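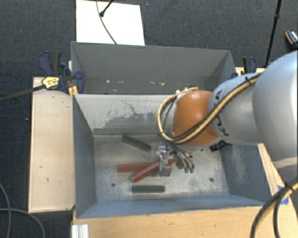 # Chapter 4: What the Training Captions Leave Out

Vendors of image generators like to quote the size of their training sets. Size tells you very little. A model learns to match words to pictures from captions, and most captions are poor. Many were written to sell something, or to fill a box on a form.

Take the Talterow set, which we will use through the rest of this book. It holds 2,841 pictures of household objects. When the Engebretsen lab checked it by hand, 539 captions named an object that wasn't in the picture at all. Another 1,012 were correct but so vague ("nice item, great shape") that a model could learn almost nothing from them. The set was still advertised as "fully labeled" — a phrase you should learn to distrust.

Does better captioning fix the trouble? Partly. The Dernar model, trained on a rewritten version of the same set, follows long prompts more closely. It also repeats the rewriters' habits, and it still can't place one object behind another with any reliability. Section 4.2 goes through 13 prompts on which it fails.

Before reading on, pick a generator you have used and write down three claims its makers have made for it. Keep the list. You will need it for the exercises in Section 4.5.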